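Mending at Home: Zippers and Buttons

A small gallery from our August repair week. Most of it was done at home on whatever flat surface was free, with the tools already in the drawer. Jeans came up more than anything else. Caradog Pumphrey sorted the pictures and Boyang Ren wrote the notes.

Jeans zippers are easier to work on with the fabric spread out and the waistband straight. A bed is fine for this – it gives you more room than most tables. 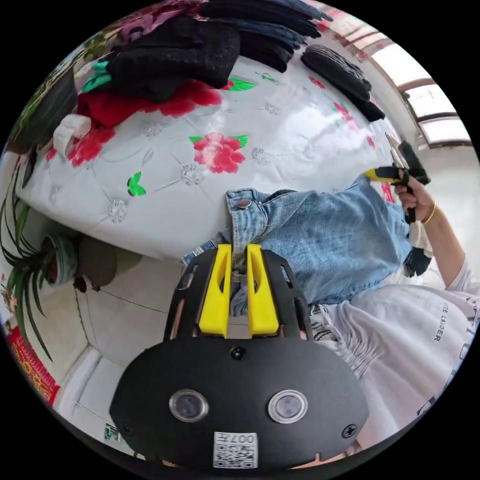

Slim-jawed pliers are the tool we reach for most. They will close up a loose slider if you squeeze one side, then the other, a little at a time. Too much pressure and the slider cracks, and then you need a new one. We keep 22 spare sliders in a Niltano tin, mostly brass.

Metal buttons are a separate job. If the post has pulled out, patch the back of the waistband first and let the glue set for 30 minutes before you put in a new button.

Page updated August 30, 2024. Next gallery: coat linings.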